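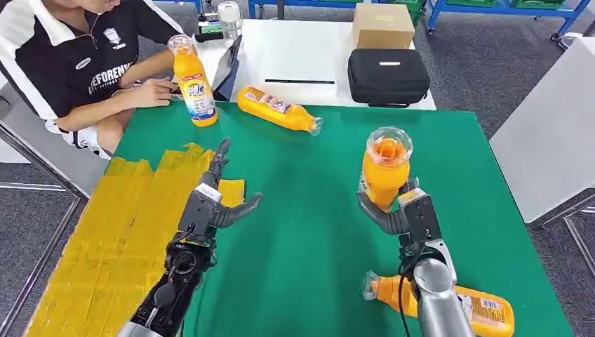

Fig. 1. Orange juice bottles on the green board, one standing at the back left and two lying down.

Week 3 notes – bottles, labels and lying things down

Right, juice. I promised you a packaging session with something you'd drink, so get a bottle in front of you before you read on (and please leave the cap alone until the break, Rania Mansour is still cross about the carpet).

Start with the label. Stand the bottle up and write down what you notice first. For me it's always the colour of the juice, then the big print, and the barcode dead last. Now lay it on its side and do it again. You'll find the order changes, and I'd like both lists in your workbook, messy is fine!

Next, think about shelves. A round bottle on its side wants to roll, so which way should the cap face? Fadwa Bouzid's group had a good long argument over this in February and never settled it. In the Prurkena case study the shop had 1,389 bottles to stack and only ordinary shelving – have a go at a plan for that, sketch included.
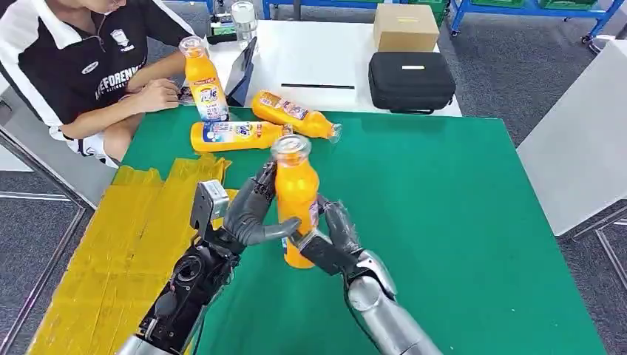

Fig. 2. One bottle held upright over the mat, with two on their sides and another upright at the upper left.

Compare how much of each label you can read in Fig. 2. Fingers hide a lot, don't they? Mark on your own label where a hand would go, then move the product name if you need to. Bring the new version next time, coloured in, and hand your stacking plans to Hatem Bouazza.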